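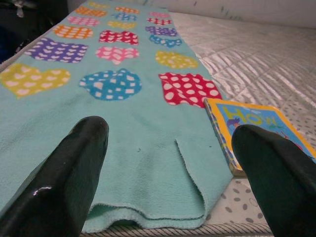 Unit 4 handout: Evaluating a two-arm household manipulation kit
Product under review: Rukora Beltus, education package

Read before the lab session. Bring the kit manual and your notes from Unit 3 (joint limits, frames).

4.1 What the package contains

The Beltus package as delivered to the department consists of two jointed arms with two-finger grippers, a camera for each wrist, one overhead head camera, a control computer and a software license for one teaching term. The mobile base is sold separately and is not covered in this unit. Rukora supplies a calibration board and three spare sets of finger covers.

The supplier lists the kit for "light domestic handling." For this course, that phrase is taken to mean cloth, packaging, books and similar objects on horizontal surfaces. Claims about drawers and doors are treated in Unit 6.

4.2 The wrist view

A wrist camera moves with the gripper. Three consequences matter for the review:

1. The fingers occupy a fixed part of every image. Any detection method has to mask them or be trained with them present.
2. Perspective is strong at low approach angles. A repeated print on a cloth shrinks quickly toward the far end, and the spacing of the pattern cannot be used as a scale without correcting for tilt.
3. The point of contact is often hidden by a finger in the last part of the approach. The vendor's grasp routine therefore fixes its target before the final descent.

Dark, glossy fingers add a further problem. Highlights move across them as the wrist turns, and a mask based on brightness alone will leave holes. Use the geometric mask in the kit software. 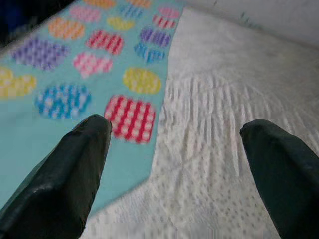 M. Antal

4.3 Soft goods on soft surfaces

Most published trials of the Beltus use a rigid table. A mattress is the harder case and is the one used in this unit. The support yields under the fingers, so a commanded height does not guarantee contact, and excess downward travel is absorbed without a clear force signal.

Segmentation is the second difficulty. A printed cloth against a plain pale one gives a usable color border, even where the border is irregular. White textured cloth on a pale quilted cover does not. Folds produce faint gray shadows that the default edge filter reports as boundaries. Raise the filter threshold until the folds drop out, then check that the true edge is still found — with white on white it often is not.

Record for each attempt: start pose of both wrists, selected grasp point, gripper opening, result code. The logger writes 30 frames per second and keeps at most 2,000 frames per file. Split long attempts by hand.

4.4 The head view

The head camera shows both arms together with the bed, and is the reference for deciding which arm should take which part of the cloth. It has less detail at the fingers. Where a cloth hangs over the front of the mattress, the hem is the natural first grasp, and the head view is the better one for judging the overhang. Anything else within its field of view, floor included, goes into the log with it.

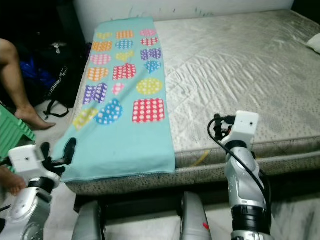 4.5 Review criteria

Score the kit from 0 to 5 on each item and give one sentence of evidence.

Setup and calibration time
Agreement between wrist and head estimates of the same grasp point
Behavior on missed grasps
Access to raw joint data
Quality of the manual (section 7 is incomplete in the current edition)

Compare your scores with those for the Brundby single-arm kit from Unit 2. The Brundby has no wrist camera, so leave the second item blank for it.

4.6 Submission

Reports are limited to 300 words plus the score table. File under course code 637 by 05/02/2019. Log files are submitted separately, uncompressed.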